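Jano cell

The Jano cell is a single-arm tabletop work cell for soft goods handling, kept at Bedgate. Built by Van Rooij, gripper by Cerar. Two black fingers, wrist camera, white table. Used mostly for towels, dough and small tableware. This article covers setup and upkeep.

Setup

Arm is homed first, then the fingers are closed on nothing and zeroed. Table gets wiped before the camera check – glare off the surface throws the edge finder, so lights are set last. Yolotzin Arriaga wrote the original start-up sheet, 27 steps, later cut down by Veerle Van der Linden. The short version skips the second homing. Some operators still do it.

Grip force is set per material. Terry cloth takes the highest setting, dough the lowest. Mugs and basins have there own profile.
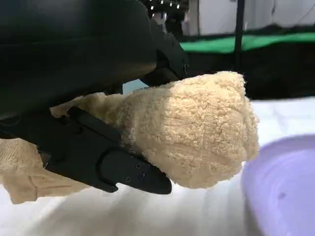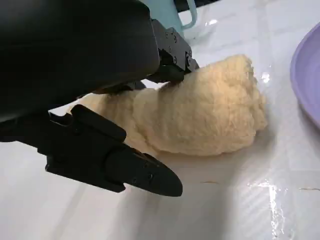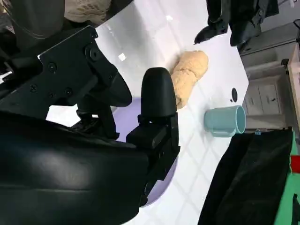

Wrist camera of the Jano cell, gripper at the table.

Upkeep

Finger screws are checked every 500 cycles. Tip screws work loose first, bracket screws hardly ever. No thread lock on the tips, they come off too often for cleaning. Lint collects in the finger slots and behind the linkage. Brush, then dry cloth. No compressed air, it drives lint into the housing.

Dough is worse. Dries hard in the joints if left overnight and the fingers stop closing fully. Usual sign is a zero offset over 41 counts at start-up. Fix is to pull both fingers, soak, dry and re-zero.

Known faults

Code 139 – finger stall, mostly dirt, sometimes a worn linkage pin. Pins are replaced in pairs. Camera drift after a finger swap is common and needs a full recalibration, the quick one doesnt catch it. Wrist cable was rerouted in October after repeated chafing at the bracket. Older drawings still show the old route.

Spare fingers are sold in left and right versions, not interchangable. Part list last checked 11 March 2026.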